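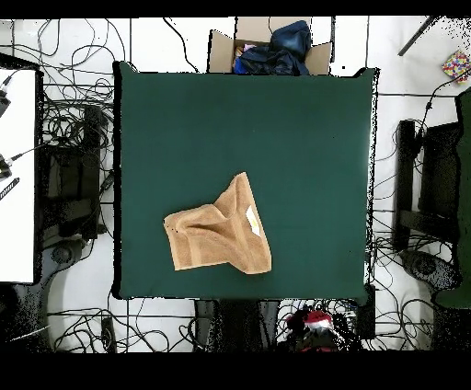 A tan towel on a green cloth-covered table.

How to bag and board your back issues

Bagging and boarding is the cheapest way to keep comics flat and clean. If you have a short box of loose issues, you can get through the lot in an afternoon. These steps are for ordinary floppies, the stapled kind, and work the same for a long run of Grumedance or a handful of odd issues from a swap meet.

What you need

Bags in the right size
Backing boards to match
A roll of removable tape, if your bags have no adhesive strip
A short box or long box with a lid
Divider cards
A pencil and notebook

Bags and boards usually come in packs of 100. Buy both from the same maker if you can. I use Tillel bags with Tillel boards and the fit is good, with a little play at the sides.

Check the size first

Measure the width of a comic across the cover before you order. Current-size bags suit most books from the nineties on. Older comics are wider, and you'll tear a corner trying to force one in. The Belay annuals are thicker than a regular issue, so go up a size for those.

Set up the table

Clear a space big enough for two piles and wipe it down. Let it dry. Wash and dry your hands and keep drinks on another table.

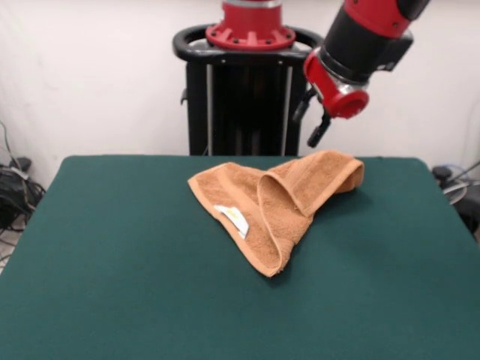

Put the unbagged comics on your left and leave the right side free for finished ones. If you're left-handed, swap them over. I work in batches of 30, then stop and file them before starting on the next lot.

Bag the comic

1. Slide a board into the bag with the coated side facing the front. The coated side is the shiny one.
2. Hold the comic by the spine and support the bottom with your other hand.
3. Slide it in on the coated side of the board, bottom edge first. Go slowly past the corners.
4. Press lightly from the bottom up to push out the air.
5. Fold the flap over the back and tape it down. One short piece in the centre is enough.

When you take a comic out later, peel the tape right off or fold it back on itself. Loose tape will catch the cover and pull the colour off.

File the box

Stand the comics upright, spines all facing the same way. A short box holds up to 100 bagged and boarded. Leave enough room to flip through without bending anything, and fill a half-empty box with spare boards so the books don't slump.

Write the title and issue range on each divider. In the notebook, list what's in each box – my own list is past 700 issues now and I'd be buying doubles without it. The Pundov reprints share their numbering with the first printings, so mark those with an R.

Keep boxes off concrete floors and out of the garage. A wardrobe shelf is fine. Replace bags every 5 years, or sooner if they go yellow or feel tacky.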